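Section 4: Getting the Ground Ready

By now you've got the Reltar drag mat unpacked, the chain bridle clipped on, and both shackles tight (if not, go back to Section 3, I'll wait). Now for the part I like best, which is pulling it over some dirt! I'm using our own place at Flenwood all the way through, so you'll get the open lot first and then the road. Yours will be a different shape, but sandy ground is sandy ground and most of this carries over.

4.1 Walk it first

1. Leave the mat hooked up and parked. Walk the whole area on foot, out and back, looking down.
2. Pick up anything bigger than a walnut. Stones catch in the mesh and then you're dragging a stone around, drawing a nice long line with it.
3. Scuff the surface with your heel every so often. Loose sand moves right away. Packed sand just takes a mark.
4. Write down where it changes from one to the other. I use a scrap of cardboard, but a phone is fine.

Note: Early morning is great for this. With the sun low, every little ridge throws a shadow, and you'll catch dips you would walk straight over at noon.
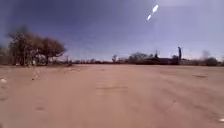
5. Choose something far off to steer by. A lone tree or the end of a shed roof works well, and I'd go for the farthest one you can see clearly. If you look at the ground in front of your wheels you will wander, I promise, and every pass after that will copy the wander.
6. Measure the width you plan to cover. Our lot is 120 feet across at the part we drag, and I put a flag at each end so I don't have to guess.

4.2 The open lot

1. Start along the longest side, with the smooth face of the mat down.
2. Go at a slow walking pace. If there's a cloud of dust behind you, you're going too fast (and you'll be wearing it at lunch).
3. Overlap each pass by one third of the mat. The first time I tried to get away with less and ended up with a tidy set of little ridges, like corduroy.
4. Turn wide. Make the turn at least three mat widths across, or the inside corner digs in and leaves a scoop.
5. Stop short of any wall. I leave six feet and finish that strip with a hand rake.

Caution: Old plaster or earth walls don't take a bump well, and the mat swings out farther than you'd think on a turn. Keep the swinging end pointed toward open ground.

Caution: Watch for low branches if you're sitting up on a tractor. In January, with no leaves on them, the thin ones are easy to miss until they're in your hat.

6. Keep going over old tire tracks at a slant. If you run right along them the mat just rides in the grooves and polishes them, which is pretty to look at but not what we came for. 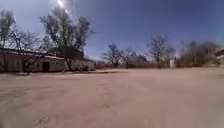
I'd go across the tracks twice before doing anything lengthwise, one user wrote to me after the first version of this guide, and I'd do the second crossing with the teeth down, because smooth side only gives you a soft lid over a hard rut and the first truck finds it again.

Fair point, and I've tried it since. On packed ground I'm sold. On loose sand I still think teeth down pulls up more than it settles, so do one short strip and see how yours behaves before you commit.

4.3 The road

The road at Flenwood is almost 3587 feet from the Atley gate to the turnaround, so pack some water. You'll want the teeth down here.

1. Set the bridle one link shorter on the side nearest the center. That pulls sand in toward the middle, a little at a time.
2. Do the left side out and the right side back.
3. Lift the mat clear before any rubble or broken concrete along the edge. Don't try to skim past it!

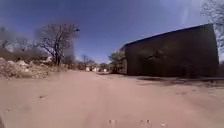
4. Finish with one pass up the middle, smooth face down, no stopping. If you have to stop, roll back a foot before starting off again so the mat doesn't leave a lip.
5. Check the mesh for trapped bits every time you turn around. Gloves on, please.

Note: Replacement links are part 846 and the shackle pins are part 1131. They don't come in the same bag, so order both.

When you're done, hang the mat up by the front bar and let the sand fall out on its own. Storage and winter greasing are in Section 5.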